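Follano Opens Shared Laundry and Sitting Room for Residents at Rekley House

26/05/2025

For immediate release

Follano, the supported housing association, has opened a shared laundry and sitting room on the ground floor of Rekley House. The room is open to all 141 residents of the building and replaces the former basement laundry, which closed in December.

The new room brings washing, folding and sorting together with a place to sit. Residents had told the association that the basement was too far from the lifts, and that there was nowhere to put clean clothes down while waiting for a second load. Both points were raised repeatedly during the consultation held last year.

"People do not want to stand in a corridor with their bedding in their arms," said Marites Lacson, Head of Resident Services at Follano. "We asked for a room with a proper seat, a clear floor and enough space to set a basket down beside you. The residents were very clear about what they needed, and we have tried to follow their wishes closely."

The works were carried out by Enriquez, the building contractor, and cost £2935 excluding furniture. The furniture was chosen after residents tried several pieces in the entrance hall over a fortnight. An upholstered sofa in grey was preferred to separate chairs, as it allows two neighbours to fold larger items such as sheets and blankets between them. Laundry baskets with handles on both sides are kept in the room for general use and should be returned after each visit.

The walls have been left plain for the present. Follano has set aside a further £500 for redecoration and small repairs, and residents will be asked to choose a wall colour before the end of the year. Marks on the existing paintwork will be dealt with at the same time.

Njoroge Lukumay, who manages Rekley House, said that the early weeks had gone well. "Mornings are the busiest time, as we expected. We have asked everyone to collect their washing promptly and to keep the floor by the sofa free, particularly for those who use a walking frame. Cushions and throws may be left on the sofa, but clothing should go home with its owner."

The room is open daily from early morning until late evening. Booking is not required for the sitting area – machines may be reserved at the front desk. Sorting and folding sessions for new residents, led by Shiela Umali, are held there in groups of no more than five.

Requests for larger baskets or additional seating may be handed in at the front desk or addressed to Amado Pangilinan in the Follano property team, who will reply in writing. 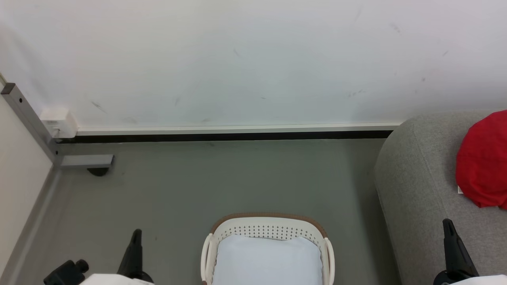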